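Snack wrappers, round two

From the Onton house newsletter, September. Short one from me, I have 60 other things on the list before supper.

So the snack shelf. After the last issue I got asked (more than once) what we do about all the little packets that end up on every soft surface in the place. Answer – same thing we always did, only now there's a rule and the rule has a bin. Sort first, toss second. Do it right there where the mess is. Don't carry an armful across the kitchen, half of it lands on the floor.

What stays: anything still closed, anything in a tub with a lid. Candy in a jar with a cap goes back on the shelf, doesn't matter how much is left. Tied bags get set aside until somebody looks inside.
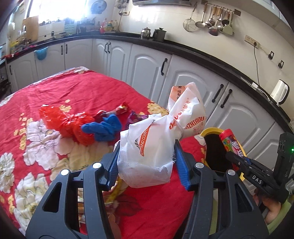
Page last changed: September, 6:00 pm

What goes: empty packets, torn bits, peel, any plastic bag too crumpled to use again. Good plastic bags get folded and put in the drawer. We have 200 of them in there allready so please be picky, I mean it.

Bring the bin to the wrappers. The one with the yellow rim is fine for this, it's light and the mouth is wide so you can drop things straight down. Line it first. Dark liner, not the thin see-through kind from Tarum, those split on me twice in August and I am done with them. The Ondel ones hold. Fold the top of the liner over so it doesn't slide down when the first heavy thing goes in.

Packets with a bit left in the bottom – peas, nuts, crumbs, whatever – give them a squeeze before you decide. If there's a handful in there, clip it and eat it this week. If it's just dust, out. Check the date too. The print on some of these is tiny, take it over to the window.
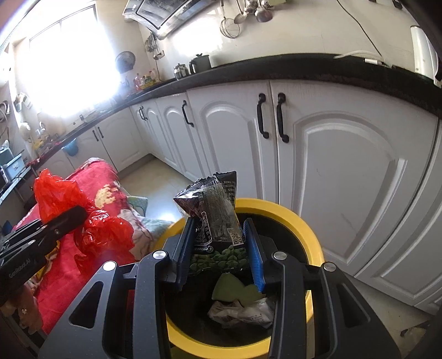

Cloth is the other thing. Little cloths get mixed in with the wrappers every single time and then one goes out with the trash, and then I get a message. Pull the cloths out before anything else. Shake, look at both sides, pile them at one end. Wash pile or fold pile, up to you, just not the bin pile.

Same for the big floral cover. Once it's clear, pick it up by the corners and shake it outdoors. Sugar gets down in the stitching and you will not see it, the ants will. Cold wash, on its own, the first 3 times at least. Ours from the Lazăr market ran all over a load of white towels and I'm still hearing about that.

Shiny wrappers: flatten them. They spring back if you ball them up and take up half the bin. Lay it out, run a thumb down it, fold once. Foil-looking ones are not recycling here, I called and asked, they go in with the rest. Anything twisted or tied in the middle, undo it first, there is sometimes a candy still in there. Ask me how I know. 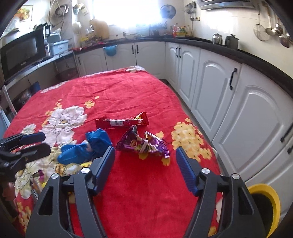 Kids can do most of this by the way. Give them the long wrappers and the small ones, keep the sticky stuff for yourself. Ours get 6 minutes on the kitchen timer and it's usually enough if they dont stop to read the packets.

Last bit, wipe down whatever was underneath. Warm water, drop of dish soap, dry cloth after. Check down the sides and under the edge too, stuff slides. Then liner out, knot it, new liner in straight away so the next person isn't standing there with a handful of crumbs and no where to put them.

Still need – spare clips for the open bags, the wide ones. If you have extras leave them in the box by the door. Also one lid missing from the big tub, red, if it's in your kitchen please bring it back.

Next issue is the drawer with the bags. Send tips before the end of the month.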